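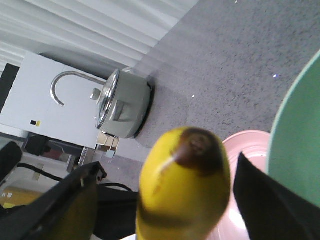 How often do the finger pads on the Nemness cell need to be changed?

Every 125 hours of run time, or sooner if soft items start slipping. The hours are on the status page under "Gripper." Write the figure on the log sheet when you change a pair, then reset the counter. The counter does not reset itself, even after a restart.

That question has come up more than any other since the kitchen counter cell went onto the shared booking sheet in January, so this month's workshop item covers the pads and the rest of the routine care. Nerea Miranda wrote the original setup notes and Covadonga Calvo now keeps them current. If something in the cell doesn't match what you read below, tell Covadonga before you change it.

Start of a session

Turn on the arm controller first and wait for the steady light. Then start the cell computer. Doing it the other way around brings up the arm without its saved tool weight, and it will sag slightly every time it stops. If you see that, shut both down and start over.

Next, run the finger check. Close the gripper with nothing in it and look at the tips from the side. They should come together evenly. A small gap lower down between the fingers is normal for this pair, as they are shaped to meet at the tips first. A gap at the tips themselves is a different matter and usually means a loose mounting screw. The driver for those screws is in the top drawer, in the box marked Aguirre.

Check the wrist camera while you are there. Wipe the lens with a dry cloth only. Spray cleaner has gotten behind the cover before, and it took two afternoons to clear the haze.

Grip force

The cell is set up for dishes and soft food items. Fruit goes at the low force setting, and hard plastic can go higher. Please don't save a new setting over "soft" – make a copy under your own name. We lost the tuned values that way in the spring and had to work them out again with a bag of bananas. 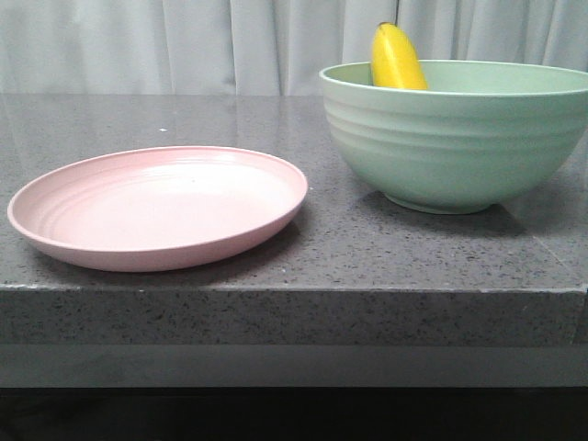
Banana in the green bowl, with the pink plate alongside, on the Nemness counter.

If the arm places an item off target several times in a row, don't start by changing the program. Check that the fixed camera hasn't been bumped. Its clamp is from Clesen and holds well up and down, but it can be turned sideways by a sleeve. There is a pencil mark on the clamp and another on the post. Line them up, tighten the knob, and run the short calibration.

The calibration score needs to be 98 or better. Below that, run it again with the curtain fully closed, as daylight from behind the counter throws it off. If two tries in a row come in low, leave a note on the booking sheet and stop there.

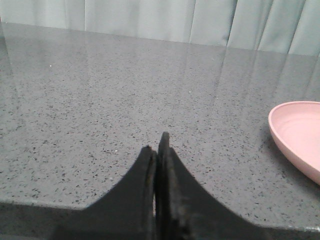 Scuffs on the outside of the fingers can be ignored. What matters is the inner face, where the pad sits. Run a fingertip along it with the arm powered down. If it feels slick or you can catch a nail under the edge of the pad, change it, whatever the counter says. Always change both sides together. A new pad against an old one pulls soft items to one side, and you will spend the morning looking for a fault in the software.

Replacement pads come from Lultent and are kept in the gray cabinet by the door. Peel the old pad from the tip down, clean off the glue, and give the new one ten minutes under a clamp before you use it.

End of a session

Send the arm to its park position, close the fingers, and switch off in reverse order. Wash any dish that has held food and wipe down the stone with plain water. Crumbs left on the counter get picked up by the pads and shorten their life.

The updated notes are in the binder on the cell computer desk. Covadonga is at the bench most mornings until 11 and can walk new users through a pad change if you book ahead.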